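About Brakance

Wardrobe sorting and clothes care, run by Noemi Melis and a team of four. Started in a spare room with two rails and an iron. Bigger now, still local.

What we do – empty the wardrobe, sort it with you, put back what you wear. Most jobs take around 3 hours. Odd hangers all come out first. Wire ones, bent ones, the ones from the dry cleaners. Everything goes back on matching grey plastic, and spares live in a basket so they dont end up on the floor.
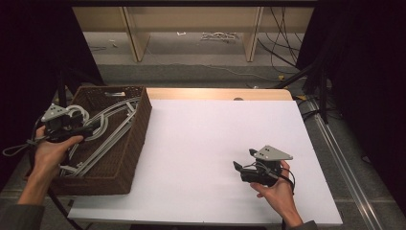 Hangers and baskets

Dark brown wicker, handle slot in the rim, easy to pull off a shelf. Hangers go in any old way, no need to stack them. Want more? We sell them in packs of 10, collect from the shop or we bring them with us.

Getting in touch

Ring or pop in, closed Sunday. January gets very busy so book early if you can. Evening vists by arrangement.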